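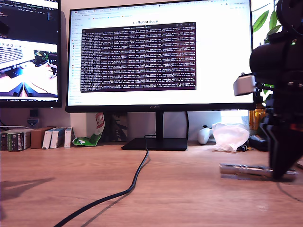

Does a high success rate on a pick-and-place task mean the robot learned to pick and place? It means the policy did well on the layouts someone chose to test, and in most write-ups those look a lot like the layouts it trained on.

I keep seeing the Tirnero result passed around as proof that 800 demos is "enough" for desktop work. Enough for what? They report one number, from one table, with one camera setup.
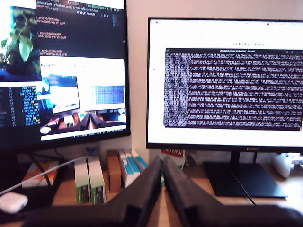 My complaint is with how people pick test conditions. Move the object a little, call it generalization, done. Background barely gets a mention. A wrist view can take in a lot besides the target — two lit monitors, a line of little boxes, a game controller — and a policy is free to lean on any of it. Swap the clutter before you brag.

Cuesta at least tried. They retrained with around 1,000 demos and changed the backdrop between training and test. The gain over the smaller set mostly went away. I'd still like to see it on more than 2 seeds.

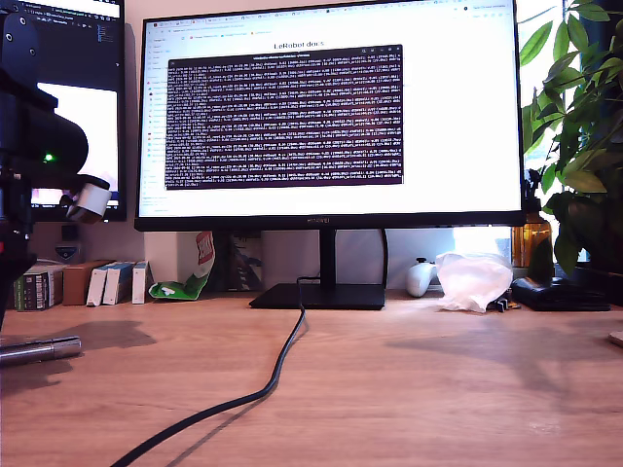
And seeds matter more than people admit. In October I reran the Ivell baseline with 9 of them, same data, same settings. Best and worst were far enough apart to swallow the improvement everyone is quoting.

If you have per-seed numbers for the Tirnero setup, post them, bad ones included. I'll rerun mine with the backdrop changed and put the logs up either way.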